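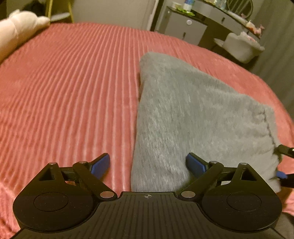
Notes — reading group evening, thrillers with weather in them

Start without the thank yous, do those at the end. Water jug??

Opening. Read first para of Filtarham, page 11. Slowly. Stop at the sluice gate. Don't explain.

Then — why a flood town and not a desert. Most people who write about water running out go for sand. I had too much water in the wrong place. Salt in the wells, river up over the road, and 500 people queueing for a tanker. Easier to write a queue than a war. People are rude in queues.

The research bit, keep short. Two winters reading old drainage reports from the county record office. Dull, then suddenly not. The pump log with the missing November went straight into chapter four, hardly changed.

Villain. Lornomance is the company in the book, they will ask if it's a real firm. No. Got the name off a misheard train anouncement. They aren't evil in the first half, they mend the pumps and everyone likes them. Read the contract scene if time, page 117, skip the bit with the dog.

Length — first draft was over 1,190 pages in big type. Cut the whole Amska expedition, ice, helicopters, the lot. Miss the helicopters. Amska is now one line on a map in the harbour office and I still get letters about it.

Endings. Don't give it away!! Half the room wont have finished. Say only that the gate gets opened and leave it. If somebody shouts out the sister, move on.

What I'd do differently:
— fewer engineers, readers mix them up
— the boat chase is too long, I know
— more of the school, it's the best part and it's nine pages

Second book. Same coast, thirty years on, no title yet. Don't promise a date. Said spring last time and look.

Questions from 8.15. If it goes quiet ask them which chapter they'd drown.

Thank yous — library, tea people, whoever found the microphone. Books on the table by the door, card reader is slow so bring cash if poss.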